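Usis Surface Wear Notes

Usis is a text dataset of short notes on wear and marks on painted walls, tabletops and shelving in shared work rooms. It was put together by Nandini Ramasamy and Sreekumar Salian for people who write maintenance guides or sort repair requests.

Contents

The release has 900 notes in notes.csv and 300 more in heldout.csv. Each row gives a note ID, the surface type, the finish, the text of the note and a severity grade from 0 to 4. Grades were given by two readers working separately. Where they differed, Ewurabena Darko made the final call, and the column "settled" is set to 1.

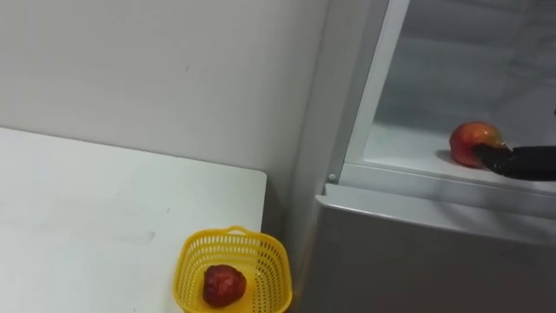
White tabletop with light scuffs and a faint gray smudge. Typical of grade 1.

Grade 0 means no marks worth noting. Grade 1 covers scuffs and smudges that don't break the finish. Grades 2 and up need a chip, a crack or bare material, and the note must say which. Stains are graded by the same scale but carry the tag "stain" in the last column.

Known problems

Notes on dark finishes are scarce. Some early rows use "scratch" and "scuff" for the same thing, and we have left them as written. Row IDs skip from 412 to 420 after duplicates were removed.

Loading

Files are UTF-8 with comma separators. Quoted fields may contain line breaks, so don't split on newlines.

License: CC BY 4.0
Contact: Nandini Ramasamy
Last updated: Thursday, April 4, 2024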